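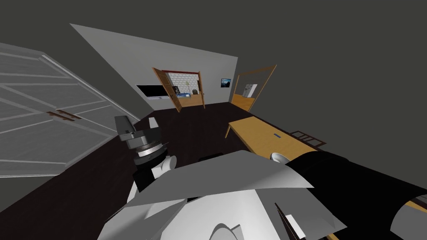
About Vima

Vima develops and tests solid electrolyte materials and cell stacks for stationary energy storage. The company works between the materials laboratory and the equipment builder. It makes ceramic separators, characterizes them, assembles them into short stacks, and supplies the operating data that system designers need to size pumps, heaters and power electronics.

Our customers are mostly manufacturers of medium-temperature sodium batteries and companies that are adding storage to existing industrial sites. We also carry out contract measurements for university groups that do not have long-duration cycling equipment.

What we make

The main product is a thin-walled ceramic separator made from sodium beta-alumina. It conducts sodium ions and blocks electrons, which makes it suitable as the barrier between a molten sodium electrode and a metal halide electrode. The separator is supplied in tube and flat-plate forms. Tubes are easier to seal and tolerate pressure differences well. Plates give a better ratio of active area to volume, but the seal runs along the full edge and has to be designed together with the cell housing.

Both forms start from the same powder. The powder is milled, spray dried, pressed and fired under a cover that limits the loss of sodium oxide. Firing conditions have a strong effect on grain size. Large grains lower the resistance of the part and also lower its strength, so each drawing carries a target range for both properties. Parts outside the range are not reworked.

Jastar is our line of glass seals. The composition is matched to the thermal expansion of the separator and of the alpha-alumina collar to which it is joined. Jastar seals are sold as pre-formed rings or as paste. Customers who do their own joining receive the firing profile with the first shipment, and we ask that changes to the profile be discussed with us before production parts are run.

Trunumix is a mixing and granulating process for the positive electrode. Nickel powder, salt and additives are combined dry and compacted into granules that flow evenly into the cell. The process is available under license. We operate one Trunumix unit for sample batches and for customers who want to compare granule sizes before ordering equipment.

Testing

The test hall has 109 cycling channels. Each channel has its own heater and its own voltage and current measurement, so a cell can be held at a different temperature from its neighbors. Standard tests cover capacity, internal resistance at several states of charge, self-discharge, and freeze-thaw behavior. In a freeze-thaw test the cell is cooled until the electrodes are solid and then reheated at a fixed rate. This is the step in which poorly matched seals most often fail.

The longest test now on record in the hall has reached 3405 full cycles on a single plate cell. The cell was built with an early version of the Jastar ring and has been kept on the same schedule from the start. Its resistance data are included in the technical file that customers receive on request.

Reports state the measuring method, the calibration status of the instruments, the number of cells tested and the number excluded, with the reason for each exclusion. Averages are never reported without the spread. Raw data are delivered in a plain column format and kept by us for the period agreed in the contract.

How the company started

Vima was set up by Regula Aebischer and Hamidreza Golestani, who had worked together on ceramic fuel cell components. Their first contract was a failure analysis of cracked separator tubes. The cracks were traced to uneven wall thickness near the closed end, a fault of the pressing tool. The customer then asked whether Vima could supply tubes made with a corrected tool, and a small kiln was leased for that purpose.

Production was moved to the present building when the leased kiln could no longer meet demand. The building was formerly used for enamel work and already had suitable exhaust ducts and a floor rated for heavy equipment. It now holds powder preparation, pressing, 2 kilns, the dry room, the test hall and the offices. The total floor area used for production is 569 square meters, excluding the test hall.

The Lengyel project

Lengyel is a joint development project for a plate cell that can be stacked without individual steel cases. Leaving out the cases reduces weight and shortens the current path, but a leak in one cell can then reach the next. The work at Vima covers the edge seal, the barrier layer between cells and the detection of small leaks by pressure change. Short stacks are under test. Full-height stacks will follow once the barrier layer has passed the freeze-thaw schedule.

Results from Lengyel are shared among the project partners in January of each year. A shortened version is sent to other customers if it affects parts they already buy.

People

Regula Aebischer, managing director. Responsible for contracts, finance and site safety.

Hamidreza Golestani, head of ceramics. Powder, pressing, firing and incoming inspection.

Jovita Montes, head of testing. Cycling hall, calibration and reports. First contact for contract measurements.

Erhan Taşdemir, seals and joining. Jastar products and technical lead for Lengyel.

Meriem Slaoui, process engineering. Trunumix licensing, sample batches and dry room operation.

Quality and safety

Every separator carries a number that links it to the powder lot, the pressing tool and the firing run. All tubes are pressure tested. Plates are checked for flatness and examined for fine cracks with a dye. Parts for customers with their own acceptance limits are sorted to those limits and packed separately.

Sodium is handled only in the dry room and only by trained staff. Water-based fire extinguishing is not installed in that area. Visitors can see the dry room through the window in the corridor but may not enter it. Cells returned for examination must be fully discharged and cold before shipment, and the return form must be received before the package is sent.

Working with us

Requests for separators should include a drawing, the operating temperature, the expected pressure difference and the quantity. For test work, please send the cell dimensions, the voltage limits and the highest current. Jovita Montes will reply with a proposed schedule and the number of channels available. Sample quantities are made from standard tooling only. New tooling is quoted separately and remains the property of the customer.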